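The bathroom-and-kitchen odds and ends drawer

Posted 4/16/22

I put this job off from September until now, and then it took me 40 minutes. Typical! The small plastic stuff is what gets me (lids with no tubs, tubs with no lids, tubes squeezed almost flat), and it all breeds in the one drawer I open every morning.

So, first thing: tip everything out onto a hard, wipeable surface. I like a marble pattern because crumbs show up on it, but any countertop will do. Don't sort in the drawer. I've tried, and you just stir it.

Next, see-through containers go in one bunch. I keep these for anything I'd otherwise have to open to identify, and I leave the label on if it's still readable.

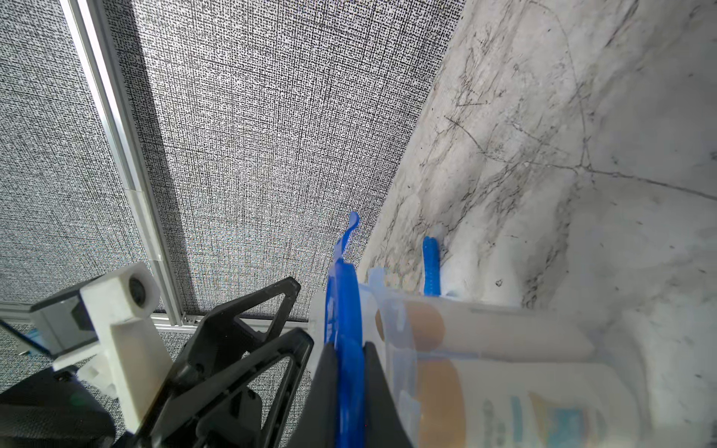 Frosted plastic, label still on, bright blue piece right beside it.

Lids are their own pile. Try each one on every tub you own, and if it fits nothing, out it goes. I was hanging on to 2 from our old place in Stidbridge, where the tubs got left behind. Why??

Then split what's left by room. Toothbrush and little tubes to the bathroom, fork and bowl back to the kitchen, small bottles and jars wherever you really use them. Old toothbrushes I keep for scrubbing the threads on jar necks, with a dab of baking soda and warm water. Works great on sticky caps too.

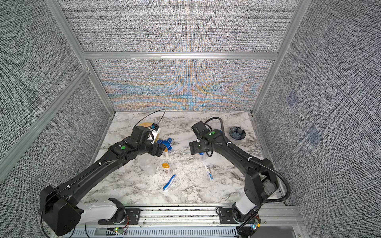

Nazanin Babaei: I do my lids the same way, but I write the tub's number inside each lid with a laundry marker. It lasts for ages if you let the ink dry overnight before washing.

Ooh, I'm stealing that, Nazanin! Marker is on my shopping list. Next up is the cupboard under the sink, and I'm already dreading it.

Roya Parsa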